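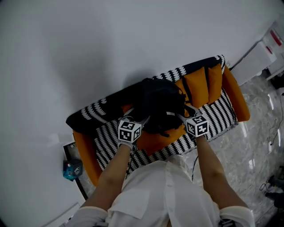 The Couch Problem: a small study of one share house lounge room
By Charmaine Sibiya
Posted in June

We use cookies to remember your preferences. Accept / Manage settings

My unit this term was Everyday Spaces, and the task was to pick one piece of furniture and find out how it really gets used. I picked the orange sofa in our lounge room, mostly because I trip over things near it every single day (and because it was raining and I didn't want to go anywhere).

Some background first. Liên Huỳnh and I share the flat with Gert Dlamini, and the sofa came with the lease. It's small, it's very bright, and it's the first soft thing you reach after the front door. So that's where the bags go! Backpacks, mostly, dumped in the middle of the seat so that there's no room left for a person on either side. The zigzag throw was Liên's idea, as were the two orange cushions at the back.

For the first part I kept a diary for 16 days. Each evening at 10 I wrote down what was on the seat and who it belonged to. I also asked everyone to fill in a little form, which Gert did once, in pencil, and then lost. My own black backpack came up more than anything else in the diary, a bit embarrassing given that I was the one complaining.

For the second part we tried a tidying routine. Whoever was home picked up the bag, straightened the throw, stood the cushions back up and put the bag in the owner's room. I timed myself and it never took me more than 5 minutes, even with the throw, which slides down at the front whenever you lift anything off it. I tried tucking it in behind the seat and that helped until somebody sat down.

We also tried a hook by the door. It held Liên's tote fine but my backpack was too heavy with textbooks in it and the hook came off on the Thursday, along with some paint. I've told the landlord.

What I'd change: I should have started the diary before I told the others what it was for, as they got noticeably neater in the first few days and then slid back. My tutor, Lieven Koster, also pointed out that I never recorded the times when the sofa was clear, so I can't say how long it stayed that way after a tidy. Fair enough.

The word limit was 2000 and I've left the diary pages out to stay under it. They're in a folder on my desk if anyone in the group wants to borrow them.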